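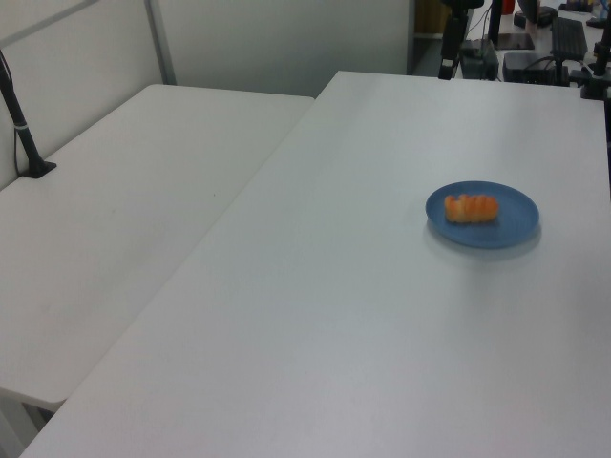

From: Fenna Van Hecke
To: Gripper evaluation list
Date: 19/11/2020
Subject: Re: Finger comparison, plate tasks – request for comments

Dear colleagues,

Thank you to all who responded to the circular sent in October. Thierry Texier's message raises several points that affect the schedule at both sites, and I have been asked to reply on behalf of the Bukside laboratory. His message is quoted in part, with our answers placed after each section.

Thierry Texier wrote:

> The Roser two-finger gripper and the Dosero soft gripper have so far been
> compared mainly on boxed goods. We would like to see both of them used on
> food-shaped items before any purchase is approved. Our kitchen partners
> handle baked goods on plates, and a result obtained with cartons tells them
> very little. Could Bukside confirm which items and which dishes will be used?

We agree. The plate series has been added to the plan as Part C. Each trial begins with one item on one round plate with a low raised rim, placed on the white work table. The arm is to lift the item clear of the plate, hold it, and return it to the plate. The blue plate is the standard dish for this series. It stands out well against the table top, and the segmentation software gave us far fewer false edges with it than with the white plates we tried first.

The item may be placed anywhere on the plate as long as it does not hang over the rim. We do not require it to be centered. Operators should, however, record its heading to the nearest quarter turn, as the Roser fingers close along a single axis and the approach angle has a clear effect on the outcome.

> I am also concerned about the trial count. The summary gives 439 attempts
> for the Roser unit, but does not state how many were repeated after a
> controller fault. If faulted attempts were removed, the comparison is too
> kind to whichever gripper was on the arm at the time.

The figure of 439 includes every attempt in which the arm left its home position. Of these, 26 ended in a controller fault, and all 26 were counted as failures in the summary. They were repeated later under separate trial numbers. We accept that this was not made clear, and the revised table will carry a column for faults.

The Dosero unit was not affected in the same way. Its air supply is switched by a separate valve box, and the arm controller does not wait for a reply from it. This makes for fewer recorded faults, but it also means that a failed closure may go unnoticed by the controller until the camera check. Readers of the table should bear this in mind.

> On cameras, we understand that Bukside uses a fixed view only. At our site
> the wrist camera is part of the standard setup. Are the two sets of results
> going to be merged?

They will not be merged for Part C. The fixed camera gives a steady view of the plate and of the table around it, and it is the view from which success is judged. The wrist camera gives a better estimate of height for low, ridged items, though its view is blocked by the Dosero fingers during the last part of the approach. We propose that each site report its own results, and that a short common set of 60 trials be run at both sites with the fixed view alone. The Nel controller should be used for the common set, with the speed limit left at its default value.

> Finally, please state who decides whether a grasp is a success when the
> item is marked or bent but not dropped.

Two people will judge each trial from the recording, without being told the result logged by the controller. An item that returns to the plate but shows a visible dent is to be entered as "held, marked". It is not a failure for the purposes of Part C, but it will be reported separately. If the two judges differ, the trial goes to Thierry's group when it was run at Bukside, and to ours when it was run there.

We would ask sites to observe the following before starting:

The work table should be cleared of tools and spare fingers. Items kept on the neighboring desk may stay where they are, provided no cable crosses the work table.

Room lighting should be even and left unchanged through a full block of trials. A soft shadow beside the plate is acceptable. Direct sun on the table is not.

The camera mounts should be checked for movement at the start and end of each block. If a mount has shifted, the block is to be kept but flagged.

Finger pads are to be changed between items of different shape – please note the pad number on the trial sheet.

The archive from Parts A and B now holds 2,169 recordings and is open to members of this list for reading. Write access for Part C will be granted on request. Please send such requests to me directly and not to the list address.

One matter remains open. The Dosero supplier has offered a narrower finger set, which may suit low items better than the present one. Thierry has asked that it be left out of Part C so that the two grippers are compared as they were first delivered. We lean toward the same view but would welcome comments from other sites before the common set is fixed.

Yours sincerely,

Fenna Van Hecke
Bukside laboratory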